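Reading the Grain: How a Veneered Table Is Made and Kept

The pale worktable sold under the name Brununa looks like a plain piece of furniture. Most of the decisions that shape it are made before the veneer is glued down, and they concern the direction and character of the grain.

Eilidh McIver selects leaves for the Lamont workshop. Veneer arrives in bundles, stacked in the order in which it left the log, and she keeps that order until the tops have been laid out. Consecutive leaves carry nearly the same figure. If they are mixed, a matching pair may be impossible to recover.

The cut determines the pattern. Quarter-cut veneer gives narrow, straight lines. Crown-cut veneer, taken in flat slices through the log, gives arches and long ovals. Rotary-cut veneer is peeled from a turning log in a continuous sheet, and its figure is broad and wandering. Pale timbers such as maple and birch show these differences quietly, and a buyer may see them only when light crosses the surface at a low angle.

"People ask for a clean sheet," says McIver. "I ask them where the table is going. Under a window, half the figure disappears by midday and comes back at 7."

Laying up takes two people. The core is sanded, dusted and checked for flatness with a steel straight edge. Glue is rolled on in a thin, even coat, the veneer is placed, and the panel goes into the press. A balancing veneer is applied to the underside in the same operation. A panel faced on one side only will cup as the moisture content changes.

Fraser Haldane handles finishing. He applies three coats of water-based lacquer, Esell in a matt grade, and sands lightly between them. Oil is available on request, although it warms the colour of a pale top and needs renewing. The lacquer can be wiped with a damp cloth. Scouring pads should be avoided, and so should any cleaner containing solvent.

Bands that bend, loops that close into an oval and a single honey-coloured streak are all natural figure. McIver does not grade them out. On a pale top they are often the only marks by which an owner can tell one end of the table from the other.
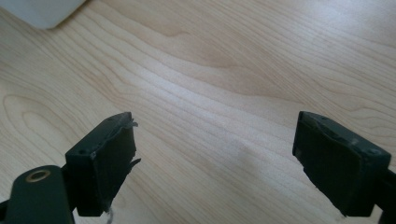
Repairing a Lifted Edge

Edges usually fail first, through knocks or standing water. Haldane works fresh glue under the loose veneer with a thin blade, covers the area with waxed paper and clamps a flat block over it overnight. Any surplus is removed before the lacquer is touched in.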